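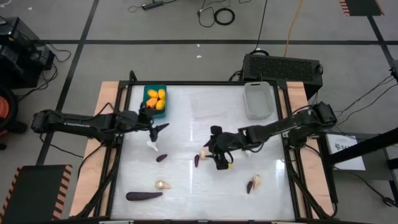
June, notebook 21, produce sorting, Numumthorpe bench. Remo wants the mangoes kept apart from the vegetables from now on, after Gebhard found two of the soft ones bruised at the stem end. Moved bins around before lunch. The mango-like ones are in the teal bin, four of them, and the gray-white bin is still empty. Eggplants, the garlic and the beige bulbs stay out on the white top until I decide what shares a bin with what.

Glare off the tabletop is bad after 3 p.m. Ask Fuchs for the matte sheet again, order 412.

Weighed one small eggplant on the Bavivik scale, 40 g. Scale reads high when it sits near the fan, so repeat tomorrow. Limit per bin stays at 300 g for the small stuff.

To do: labels, new garlic, wipe down.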